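September
By the Flitero test kitchen

Core temperature and cooling in pan loaves

Most complaints about gummy sandwich bread describe a loaf that was baked by color and sliced early. The crust browns well before the center has set, more so when the dough contains milk or sugar. A probe thermometer settles the matter. Push it in from the short end, parallel to the base, so the tip sits in the middle of the loaf and clear of the pan. For a plain white dough made with 1000 g of flour and divided between two pans, we take the bread out at a core reading of 96 °C.

If the top is dark and the reading is still low, lay a sheet of foil loosely over the loaf and go on baking. Lowering the oven lengthens the bake and gives a thicker side crust.

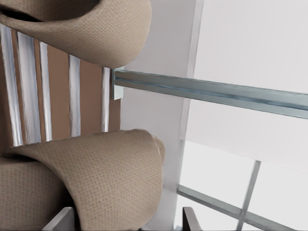
Crumb should be judged only after the loaf is fully cool. Steam is still moving outward until then, and a knife drags the starch into a paste that looks like underbaking. Cut one slice from the center and one from each end. In a well-shaped pan loaf the holes are small and regular, close in pattern to the tiny, evenly spaced dots in the weave of the tan cushion. Large holes under the top crust usually come from gas left in at shaping. A dense band along the bottom points to a short proof or a cold pan.

Take the loaf out of the pan within 15 minutes of leaving the oven. Left longer, the sides sweat and soften, and a tall loaf may cave in at the waist. Cool it on its base with air moving underneath. The Fanden formula, with its higher share of rye, should rest overnight before it is cut.
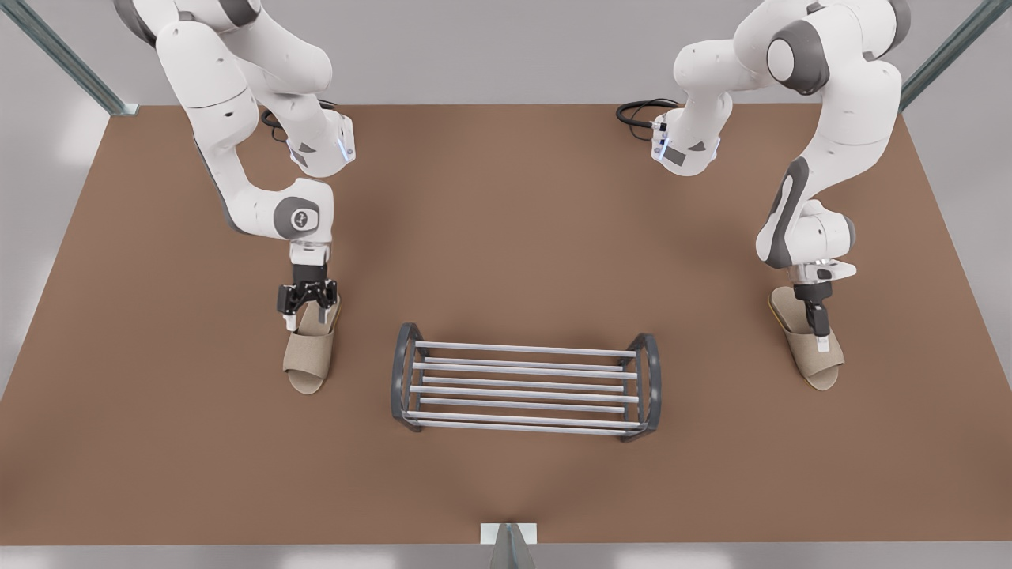 A reader in Doãn writes that her loaves reach the target and still cave in, and asks if the probe is at fault. Check it in boiling water first, allowing for altitude. If it reads correctly, the dough was probably overproofed. Shorten the second rise and bake when the dough stands just level with the rim.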